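Brimham Hall Shared Kitchen Project: What Do We Do With All These Bowls?
Project report, Design for Everyday Living
Irfan Chin

Where the idea came from

I live in Brimham Hall, which has one kitchen per floor, and our kitchen has a dish problem. People leave, their dishes stay. By February the cupboard over the sink was so full that if you opened the left door you had to hold the right one shut with your elbow. So when we got told to pick "an everyday object and the space around it" for the term project, I didn't have to think very long. Bowls! I wanted to know which bowls people on my floor reach for, which ones they avoid, and whether a better table and shelf setup would get them put away.

My first plan was way bigger (cups, plates, pans, the whole cupboard) and my instructor told me, nicely, to cut it down. I'm glad I did. Even just bowls took up most of my evenings.

How I did it

I kept a tally sheet taped to the inside of the cupboard door with a pencil on a string. Every time somebody took a bowl out they put a mark next to its color. I ended up with 223 marks, and 222 of them were readable (one had soup on it). I also asked people to write a word or two about why they picked the bowl they did, but that was optional and you can tell, because only 40 marks have a comment.

The comments were my favorite part. A few that I copied down:

"light"
"it was on top"
"fits in the microwave"
"blue"
"everything else was dirty"

"It was on top" came up so often that I started wondering if I was studying bowls at all or just studying stacks. So halfway through I switched the order of the stack every night before bed. That made the second half of the data a lot more useful, and if I did this again I'd do it from the start.

What people picked

Light blue won, and not by a little. Almost 2 out of every 5 marks were for the light blue bowls, even on the nights when I buried them at the bottom under the heavy brown ones. The brown ones are stoneware and they look great, but people said they were a pain to wash and took forever to heat up. The white ones came in second. There's also a glass mixing bowl that one person on my floor uses for cereal every single morning, and I decided to leave those marks in.

I think color matters more than I expected. The kitchen at Brimham is mostly beige, and the blue stands out when you open the door half asleep. But the rim matters too. People kept talking about being able to grab a bowl by the edge with one hand while the other hand is holding a pan or a phone. The brown bowls have a fat rounded lip that you can't really hook your fingers over. I tried it with soapy hands and dropped one in the sink (it survived, I did not enjoy it).

The table question

The second part of the project was the surface. Our kitchen table is dark and scratched up, and stuff disappears on it. I'd read a little about how light surfaces make people clean up faster because they can see the mess, and I wanted to try it. I got a piece of white shelf board from the Jultitz surplus store and laid it over half the table for two weeks, and left the other half alone.

Results were mixed, I'll admit. Bowls got cleared off the white side sooner, but people also avoided the white side when they were eating anything red. One night there was chili on the dark half and the white half was spotless with six people crammed around the other end. So it kind of worked? It kept one side clean, just for the wrong reason.

Looking at one bowl at a time

Here is a light bowl against a plain white tabletop with a plain gray wall behind it. I was mainly interested in the rim and in how the inside of the bowl shows up when it's tipped. 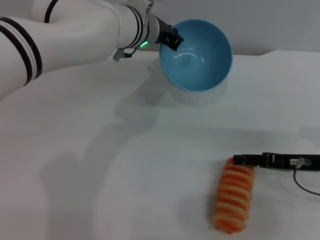
Figure 1. Light blue bowl held by the rim above a white table, with an orange striped object at lower right.

A couple of things I noticed. The inside is a pale turquoise, a softer color than I think of when somebody says "the blue bowls," and the curve picks up a highlight. The rim is thin and a bit lighter than the rest, which makes the edge easy to find. I also like how faint the shadow under the bowl is. On our own table I can never see one at all.

After this I went back and made a quick drawing for a shelf I'm calling the Kunness shelf (long story, it's from a board game). It's one open shelf at chest height with a low front edge, and the bowls sit tipped back a little so the rims face you. No doors, no elbow trick.

What I'd do next

Build the shelf for real, first of all. I only have a cardboard version, and it started sagging after the brown bowls went on it. I'd also like to run the tally on another floor, maybe over in Mfinanga House, where the kitchens are newer and the tables are already white. And I'd rotate the stack every night from the beginning!

The tally sheet is still up in our kitchen, by the way. People are still making marks on it.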